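Notes for the Sunday talk - reading a medical study before you share it

Slide 1. Good morning, I am Amado Castillo. Say thanks to Lakudley for the room. Speak slowly!

Slide 2. The Skallton paper. 700 patients, 46 clinics, and every newspaper had it by 2 in the afternoon. Ask who has read past the abstract. Wait for hands.
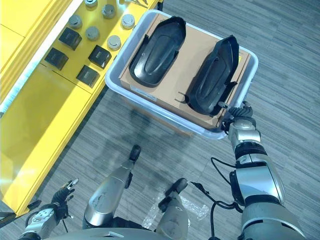

Slide 3. Where did the patient records come from? The paper gives one line about this, and the line says only "partner hospitals". A reader should be able to go back to each record. Think of the metal cylinders on the yellow shelf, with the black square blocks standing between them: a total for the whole shelf tells me little if I want to know only about the cylinders. Skallton mixed two patient groups in this way, and the table gives one total.

Slide 4. The letter from Sjöberg. Read the second paragraph aloud. She asked for the raw data in September and received a summary - be fair here, the authors did answer her. 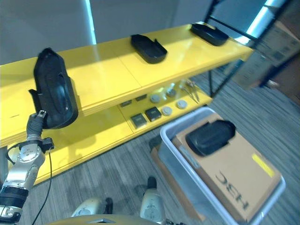

Slide 5. What to do with a doubtful study
Check who paid. Look for the patients who left before the end (in the Alum trial, 60 of them). Write to the author, politely.

Skip the Alum chart if time is short. Questions after this slide, and repeat each one into the microphone.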